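Last updated: January

Put the corrections at the front

I've been reading small science magazines for most of my adult life, the stapled sort that arrive bent because the letterbox is too narrow, and I have one complaint that I keep coming back to. They hide their mistakes. Page two has the editor's welcome, the middle has the good stuff, and then somewhere near the back, underneath the subscription form, in type you need a lamp for, there's a line saying that the figure on page nine of the last issue should have been something else entirely.

I'd put it on the first page. Big heading, proper type, the lot.

I've been banging on about this to anyone who'll listen at our discussion group in Dernbridge, and the usual reply is that it would make the magazine look careless. I can see why people think so. But all of these magazines make mistakes! They're put together on kitchen tables by people with jobs, and they're covering everything from tides to fungi. What makes me trust one of them is seeing how it behaves when it's got something wrong, and I can't see that if it's tucked in beside the price of back numbers.

The one I know best is Pruleo, which prints 4,000 copies and is, for my money, the friendliest of the bunch. A while ago they ran a lovely piece on pond life in which a distance came out 1,000 times too big – somebody had muddled millimetres and metres, as I do myself whenever I'm tired. A slip like that is funny if you spot it. If you don't, you carry it round for years and repeat it to your nephew. The correction did appear, two issues later, and it was nine words long. It didn't say what the wrong number had been, so unless you'd kept the old issue (I had, I keep all of them, the spare room is a disgrace) you couldn't tell what was being put right.

So that's my second grumble. A correction ought to say what was printed, what should have been printed and, if there's room, how it happened. The how is the interesting bit. I learned more about units from working out that pond muddle than I did from the article, and I'd happily read half a page on it. Schoolteachers would cut it out and use it.

There's also the matter of readers who write in. It takes some nerve to tell a magazine it's wrong, especially if you've no letters after your name, and a fair few of those people only ever get a printed postcard back. Thank them in the open. Say "a reader noticed" and mean it. I wrote in once about a star chart that had east and west swapped, and I was right, and the chart was quietly fixed in the next printing without a word to me. I'm over it now. Mostly.

I do accept there's a limit. Commas and misspelt villages can stay at the back with my blessing, and I wouldn't want a front page so full of sackcloth that there's no room for the comet.

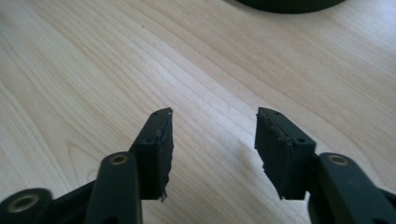 But if a number's wrong, or a diagram's upside down, or the experiment as printed simply can't be done, I'd like to hear about it before I get to the editor's welcome. I'd renew for that, and I'd buy my nephew a subscription as well.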